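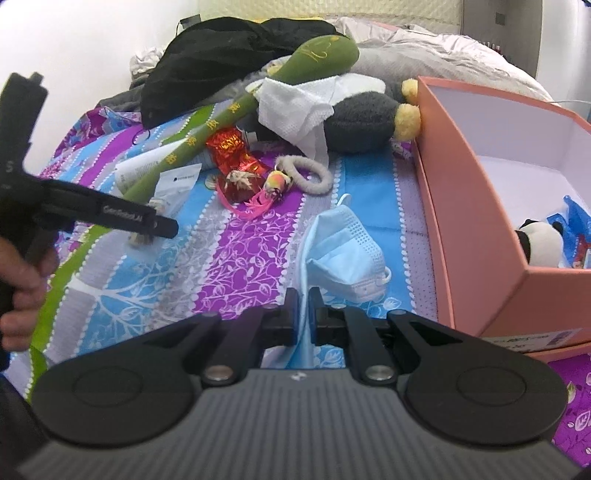
*Light blue mask, one ear loop up, in front of the bright blue stripe.*

The agreement with the landlord at Mondmont said the room was to be returned clear, with all surfaces exposed. Wanting Bai read the clause twice and decided that a bed was a surface.

She worked by category. Paper went in the first box, cloth in the second. The third was for objects that were neither, and it filled fastest. Masks were a separate matter. Her aunt, Xiaoyan Xia, had kept them in coat pockets, in drawers, under the pillow and between the pages of a tax guide. A used mask and a clean one look much the same when both have been folded by the same person. Wanting set a rule: any mask outside a sealed packet was waste.

Muchen Lei applied the rule for most of the morning. Then he stopped.

"This one has something written inside it," he said.

She put down the tape. He turned back the fold. On the inner layer, in ballpoint, was the number 384.

"Locker?" he said.

"She didn't have a locker."

"Bus?"

"The buses here stop at 39."

He put the mask on the windowsill, which under the rule was not permitted. She recorded it on the inventory as item 200, mask, marked, and went back to the bed.

The green club was next. Muchen wanted it in the third box. It did not fit at any angle. He tried the handle first and then the head, and then he measured the box, which he could have done at the start.

"What does the gold writing say?" asked Gitau Were from the hall. He had come up from the floor below to collect the kettle he had been promised.

Wanting told him. He asked her to say it again slower, and she did.

"She used to knock on my ceiling with that," he said. "Five knocks meant soup. I'd come up with a bowl."

"What did four mean?"

"Four meant she'd lost count."

Wanting wrote the club down as a signaling device and assigned it to Gitau. He signed for it under the kettle. He held it by the handle, well away from the door frame.

The bedspread was last. She shook it once and folded it along the stripes, purple inward, then in half and in half again. It went into the second box with a little room left over.

"It could be the soup," Gitau said. He was looking at the windowsill. "The shop on Raltidow Street numbers its orders. She'd phone it in and write the number on whatever was near."

"She told us she made it herself."

"She told me that too."

Muchen asked if the shop was still open. Gitau thought it was, until eight.

Wanting initialed the bottom of the inventory. She crossed out item 200, put the mask in her coat pocket, and went to find her shoes.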